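**Ticket 308: Home screen widgets blank after launcher update**

Status: open, workaround available
Component: Prevex launcher, widget host
Device: Masell tablet, wall dock mode
Opened: 6 March 2024

Symptom: after the launcher update, the clock and calendar widgets load as gray boxes. The photo widget loads normally. Tapping a gray box opens the correct app, so the link is intact and only the drawing fails.

Steps to reproduce:

1. Place the clock widget on page 2 of the home screen.
2. Lock the tablet and leave it for 11 minutes.
3. Unlock and swipe to page 2.

Tried so far: cleared the launcher cache, no change. Removed and re-added both widgets; they draw once, then go gray after the next lock. Turned off battery saver for Prevex, no change. Safe mode not tested.

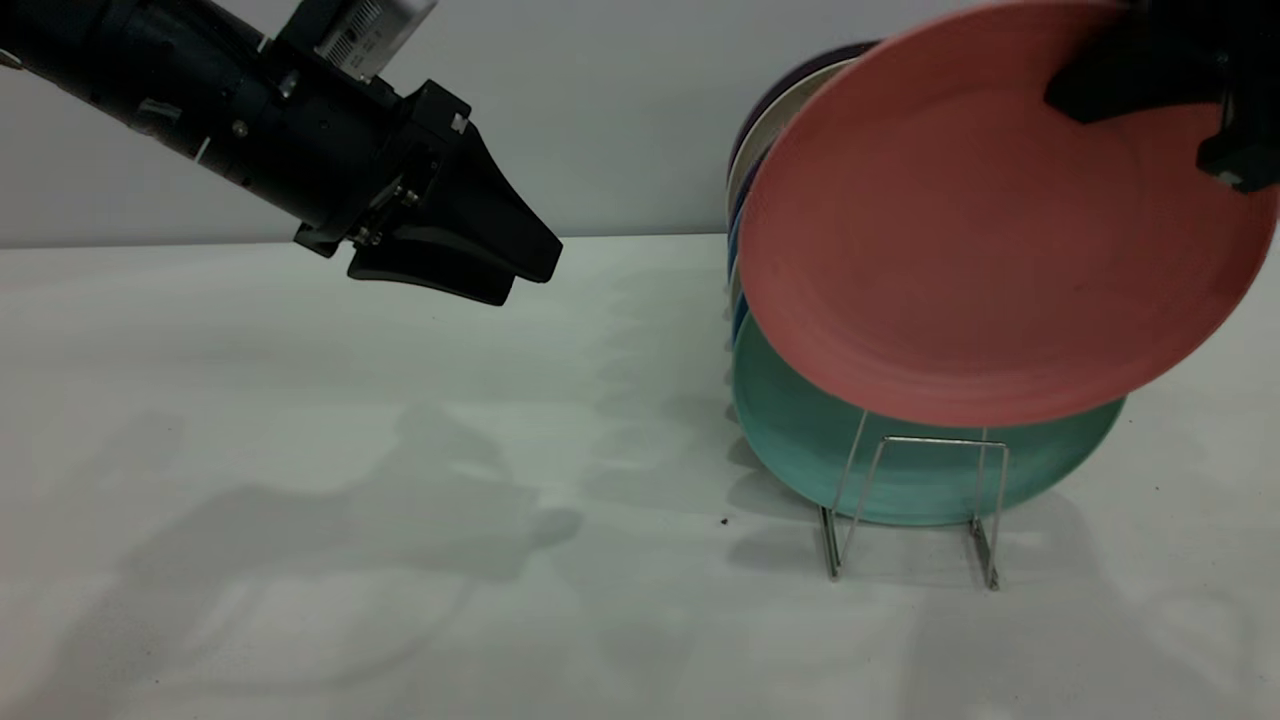 *Two black grippers, the right one holding a salmon-pink plate by its rim.*

Log shows the widget host dropping its update listener on screen off and not registering it again on unlock. The photo widget runs its own timer and does not use the listener. Same result with the Ritus icon pack removed.

Workaround: force stop the launcher and reopen it. Widgets draw until the next lock. Switching to the Sperling launcher also clears the fault, but the page layout is lost and folders have to be rebuilt by hand.

Next: test with the lock screen set to None. If the listener survives, move this to the lock screen queue. Three related tickets are linked and should stay open until then.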